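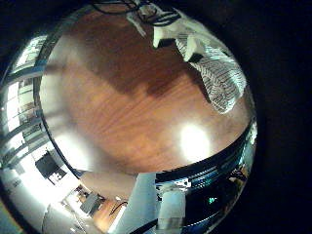 Herkdale Household Exchange – list digest
Re: Folding cloths on a wooden top without marking it
22 Dec 2019

On the Herkdale list, a member from the Tatosley end wrote:

> I have now tried the folding method from the January newsletter and I am
> converted. You lay the tea towel flat on the bare table, smooth it with
> the side of your hand, fold in thirds, then in half, and it stands up in
> the drawer by itself. I did 16 in one go and the drawer shuts for the
> first time in years. It has to be done on bare wood. A tablecloth or a
> bed drags at the fabric and the edges won't line up. The polish matters
> as well. I use the Gromance cream, two coats, and the cloth glides.
> As a bonus the towels pick up any dust as you go, so the table gets
> cleaned at the same time. I can't see why anyone would fold any
> other way.

I'm glad the drawer shuts. I have a few doubts about the rest, and as this is the third message in a row in favour I thought somebody ought to put the other side.

First, the folding in thirds. It works if your towels are all one size. Mine are not, and I doubt many people's are. I have thin striped ones, thick waffle ones, a couple of linen ones that were a present and have never dried a plate properly, and some that began life as something else. Fold a thick one in thirds and then in half and you have a brick. Put a thin one beside it and it slumps over within a day. The newsletter drawing showed a row of identical towels in a drawer with nothing else in it. My drawer also holds the string, the birthday candles and the spare fuses.

I did give it a fair go. I cleared the table and started with a striped one, because I thought the stripes would show me whether I was folding straight. They do, I'll grant that. What they mostly show is that the towel isn't square. After enough hot washes the hem on one side has pulled in and the stripes run off at a slant, so you can line up the edges or line up the stripes but you can't do both. One corner kept flipping over to the plain side. I spent longer on that one towel than I normally spend on the whole basket.

Second, the bare wood. I don't follow this at all. Cotton on polished wood slides, certainly, and that is the trouble with it. You fold the left side over and the right side comes along for the ride. On a blanket or an old bedspread the bottom layer stays where you put it. My mother folded everything on an ironing blanket and her cupboards would have passed any inspection. If the fabric drags, lift it and put it down again.

Third, the polish, and this is the part that made me write. Please would people be careful with cream polish under clean linen. I can't speak for every tin in the shop, but on my own table, which is a reddish brown with a close grain, I used a cream for a couple of winters and it never seemed to go off completely. It looked lovely with the light on it. Then I left a white cloth lying on it over a weekend and got a faint tan patch on the underside which took two boil washes to shift. I now use a plain hard wax, very little of it, and buff until my arm aches. If you must use a cream, do the table one evening and the folding another, and try a rag on it first. Press the rag down with your palm for a minute and look at it in daylight by the window. A lamp won't show you.

Fourth, the towels picking up the dust. If they are picking up dust, then they are dusty. You are going to dry glasses with them. I read that sentence over several times in case I had misunderstood.

There was also a question some way further back about whether a striped cloth left bunched on a table will leave a mark in the finish. Dry, I wouldn't have thought so. Damp, yes, very possibly, and sooner than you would expect. I have a pale bloom near one end of mine from exactly that. The usual advice is to rub it with mayonnaise, or toothpaste, or ash. I have tried the first two – the mayonnaise did nothing but smell, and the toothpaste took the shine off a patch bigger than the mark. I haven't tried ash and would be interested to hear from anyone who has, provided they did it on their own table and not their neighbour's.

Someone else recommended the Prins drawer dividers. I looked at them. They are nicely made, but they assume a drawer deeper than mine, and a good deal of the width goes on the dividers themselves. A shoebox lid cut down does the same job. Measure the inside of the drawer, by the way, and not the front. I have made that mistake with shelf paper and with cutlery trays.

For what it's worth, what I do is this. Towels come off the line, get one shake each, and are folded in half and half again on whatever surface is nearest. Thick ones go at the bottom, thin ones on top. When the drawer won't shut I take out the worst and they become floor cloths. I don't claim 100 per cent tidiness for it and I wouldn't put it in a newsletter.

If the thirds people are still doing it in January, after a houseful of guests and all the washing that follows, I'd like to know. Please say what size your towels are, and whether there is anything else in the drawer.

To reply to everyone, keep the subject line as it is. Please trim earlier messages before sending.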